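The Drawer Man of Liew Street

Américo Magalhães puts the kettle on before he says hello. It is a habit from the years when customers came in cold off the sidewalk, he explains, and although his repair shop has a decent heater these days, he has never seen a good argument for changing the order of things. So we had tea first, and then we had more tea, and somewhere in the second cup I remembered I was supposed to be asking questions.

He repairs small furniture. He'll do a chair if you catch him in a generous mood, and he once spent most of a January on a church lectern, but what he loves, and what people drive a long way to bring him, are the little pieces that live beside beds and under windows and at the ends of hallways. Nightstands, sewing chests, spice cabinets, the odd jewelry box with a stuck lid.

"Big furniture gets respect," he says. "Somebody leaves you a dining table and the whole family has a meeting. But the little cabinet by the bed, that one goes out on the curb. And that's the one you touched every night of your life!"

He learned the trade from an uncle who built kitchens and thought small work was a waste of good glue. Américo was 20 when he took in his first paying job, a neighbor's nightstand with three drawers, none of which would open more than the width of a hand. He charged too little and took too long. The neighbor, a patient man named Norbert Antal, is still a friend, and still has the nightstand, and according to Américo still slams it.

I asked what goes wrong with a small cabinet, expecting a short answer. (I should have known better.) Drawers, he told me, are where all the trouble gathers. People overfill them. They pull from one side. They rub the runners with whatever is under the sink, and a year later the whole thing has turned to gum.

"You want plain candle wax," he says. "A stub of candle, and rub it on like you're coloring in a picture with a child. Then you close the drawer and open it a few times and you leave it alone. Leaving it alone is the hard part for people."
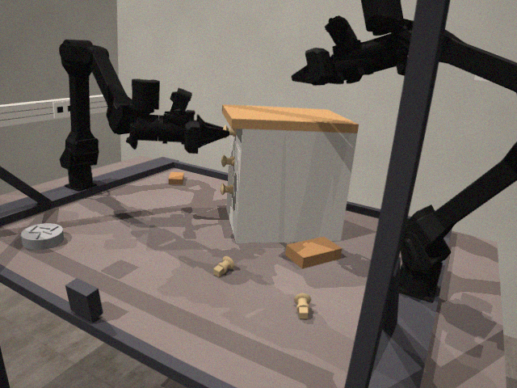 A small cabinet with a wooden top and three tan knobs down one side.

Knobs are their own subject, and he got up from his stool to do it justice. Along the back wall he keeps a set of old library drawers filled with nothing but pulls and knobs, sorted by a system I couldn't follow even after he had gone through it twice. At the last inventory, which his bookkeeper Mahtab Nazari insisted upon, there were 2,884 of them.

"Mahtab says to me, Américo, you have sold 20 of these in a year. And I say yes, but which 20? You don't know until the person comes in."

The person, when she comes in, is usually holding a single knob wrapped in a paper towel and hoping for its twin. He finds a match more often than you'd expect. When he can't, he turns one on the lathe, and he is careful about the neck of it, the thin part behind the flare, where your fingertips go without your noticing. Get the neck wrong and people will tell you the drawer feels heavy. They'll never guess it's the knob.

He is less romantic about finishes than I had imagined. He doesn't mind paint. He doesn't even mind bad paint, so long as it isn't hiding a split. A few years back a customer named Vilmos Katona brought in a chest that had been painted so many times that the corners had gone round like soap, and he begged to have it stripped to the bare wood. Américo talked him out of it over the course of an afternoon.

"Every coat was somebody who wanted to keep it," he says. "Green, that was one lady. White, another lady. I said to Vilmos, you be the blue one. Paint it blue. And he did, and it looks wonderful, or at least he tells me so at Christmas."

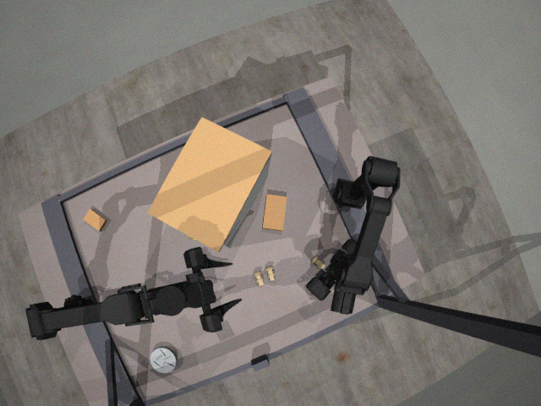

What he does mind is a top that doesn't fit. A cabinet top should hang over the sides by a little, he says, enough to throw a bit of shadow and to keep a spilled glass of water from running straight down the front. Too many replacement tops are cut flush, and then they swell or they chip, and back they come to him. He keeps offcuts of old boards for this purpose, stacked by thickness in the hallway, and you have to turn sideways to get to the bathroom.

We talked for a good while about money, which he brought up himself. The shop does all right. He has never advertised, apart from a listing on Tradero that a nephew set up and that still, to his delight, has the wrong phone number on it. He charges a flat 100 dollars to make a set of drawers run properly, however many drawers there are, and he knows perfectly well that this is foolish with an apothecary chest. He was once offered 2,000 for a walnut sewing cabinet he had restored for himself, and he thought about it overnight and said no. His wife keeps her reading glasses in it.

"Where would she put them?" he asked me, and he seemed to want an answer.

For the past few years he has had an apprentice three mornings a week, Norbert Bodnár, who came to him from a job fitting store shelving and had never cut a dovetail. (Yes, there are two Norberts in this story. The shop calls them Drawer Norbert and Norbert.) I asked the younger one what he had found hardest, and he thought about it for a long time with a chisel in his hand.

"Listening," he said. "He makes me pull a drawer with my eyes shut and tell him where it's catching. The first month I got it wrong every time. Now I do it at other people's houses, and my sister has asked me to stop."
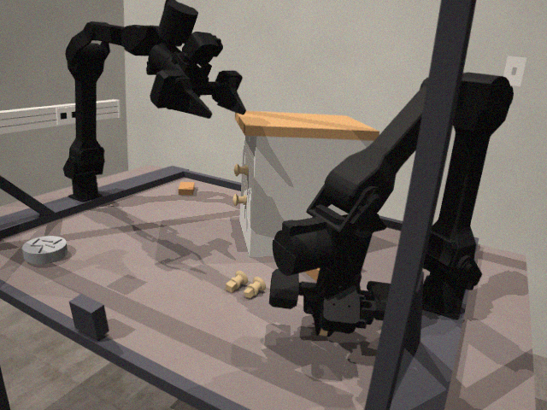 Seen from the side: the corner of a small cabinet's wooden top.

I had brought a piece of my own along, I'll admit — a little three-drawer cabinet that belonged to my grandmother and has lived in my hallway for years with its bottom drawer jammed shut. I'd been too shy to mention it, but he had spotted it through the window of my car before I'd even parked. He carried it in under one arm, set it down on a folded blanket, and ran his palm over the top as you might with a nervous dog.

Then he took out the two upper drawers, reached down inside, and pushed from behind. There was a crack that made me jump, and the drawer slid forward. Inside were a pair of cotton gloves, some buttons on a card, and a bus schedule folded very small. The schedule had worked its way over the side and wedged itself into the runner.

He wouldn't take any money for it. He gave me a candle stub out of his apron pocket and showed me how much to use, which was less than I would have, and he wrapped the buttons in a twist of newspaper so I wouldn't lose them on the way home. Then he asked whether I had time for another cup, and I did.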